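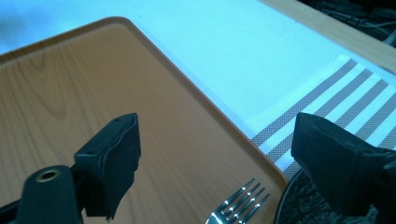
Fork on the wood-grain tray, between the fingers of a hand-held gripper. Tableware station, Hisimari.

Visit report: Hisimari data collection room, September
Prepared for the equipment group, Gumcombe

Purpose of visit

Gumcombe has money set aside for one capital purchase in the coming year. The outline bid put forward by Devendra Khurana asked for a bench-mounted arm with a parallel gripper. The alternative is to buy hand-held grippers first, record our own handling tasks with them, and defer the arm. Hisimari has worked in the second way for long enough to have replaced parts, so Arwel Voyle and I asked to see the room and the purchase records. Our host was Nhi Đoàn, who runs the recording sessions. Diệp Hồ keeps the stores ledger and joined us after lunch.

What we saw

The morning was given to tableware tasks: cutlery, a tray, a striped placemat or napkin, a dark round plate or pan. All of it is bought from ordinary shops and none of it is specially prepared. The operator holds the gripper by its body, closes the fingers on the item, moves it and lets go. The camera on the tool records the whole movement. A session is a series of such movements with the layout changed between them, and the standard block at Hisimari is 18 recordings before the operator rests.

Cutlery is the hard case. A fork lying flat on a tray offers very little height to a thick finger, and the pads tend to meet the tray before they meet the metal. Nhi Đoàn's operators are told to approach the handle across its width and to accept light contact with the tray surface. Polished steel also gives strong highlights. The lab does not try to remove these, on the grounds that a kitchen would have them too.

Arwel asked whether a thinner finger would be a better purchase. Hisimari tried a narrow pattern supplied by Skerska and went back to the blocky one. The narrow finger was better on forks and worse on everything else, and changing over between tasks cost more time than it saved. Both patterns fix with screws and can be swapped on the bench with a small driver.

Costs

The figures below are from the Hisimari ledger, with delivery and without VAT.

Hand-held gripper, complete with camera mount: £2,000
Replacement finger and pad kit: £515
Warranty on the body and linkage: 18 months, pads excluded

The exclusion matters. Our outline bid has a single line for "gripper" and nothing for pads, and pads are what wears. The face roughens first, then the lower edge begins to tear. Hisimari has no fixed replacement interval. Operators report a pad when it no longer holds a spoon level, and Diệp Hồ orders against those reports. He would prefer to order on a schedule and said so twice.

Kits come complete, with fingers included, even when only the pads are worn. The lab has asked Skerska to sell the pads alone and has not had a price. Ginette Huet should raise the same point when she requests our quotation. A second customer asking may help.

The other running costs are small. Trays, plates and cutlery come out of the consumables budget. White covering for the table is replaced when it marks badly enough to bother the person reviewing the recordings, and small specks are left alone. Storage was a larger item than we had assumed, and the ledger shows it as a separate line from the second quarter onwards.

Room and furniture

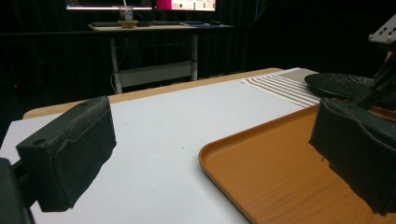
Black curtains were the cheapest way of dealing with the back wall, and Nhi Đoàn would buy them again before any lighting. The lab had been quoted for a fixed partition and did not proceed. The recording table and the desk with the monitors are kept close together so that one person can check files without leaving the room. It saves a member of staff. It also puts screens in the background of some recordings, which the lab accepts. If we wanted a plain background we would need to plan for a longer room or a second curtain rail.

Cable runs deserve more thought than our plan gives them. We had drawn sockets along one wall only. At Hisimari the cables drop behind the desk, and the space between desk and table is used for walking. I would add a floor box or move the desk in our layout before the electrician is booked.

Table height was set by trial. Operators work standing, and a table that suits a seated task makes them stoop once the tool is in the hand. Hisimari uses plain tables without adjustment and has a note of which operators find them low. Adjustable legs should be priced as an option in our bid.

Software

The review software, Ngô, is licensed by the seat. Hisimari holds one seat and shares it by timetable. We were shown a recording being trimmed and labelled, and the work is slower than the recording itself. Staff time for review is missing from our outline and will be the largest recurring item whichever hardware we choose.

Points for the bid

Replace the single gripper line with two complete grippers and one finger and pad kit for each, at £5,030 in total before VAT. Move the arm to a later year, with the recordings to be used in writing its specification. Add a line for review time. Devendra has the salary rates.

Ask Skerska in writing whether the warranty runs from delivery or from first use. The Hisimari paperwork is unclear on this and Diệp Hồ has had two different replies.

Arwel does not agree with deferring the arm. His view is that hand-held recordings will leave the question of reach unanswered, and that the bench space should be reserved now in either case. I have no objection to reserving the space. His note is filed with this report.

Hisimari will lend us a worn finger set so that Ginette can show it at the budget meeting. It has to go back by post, and the return label is in the box.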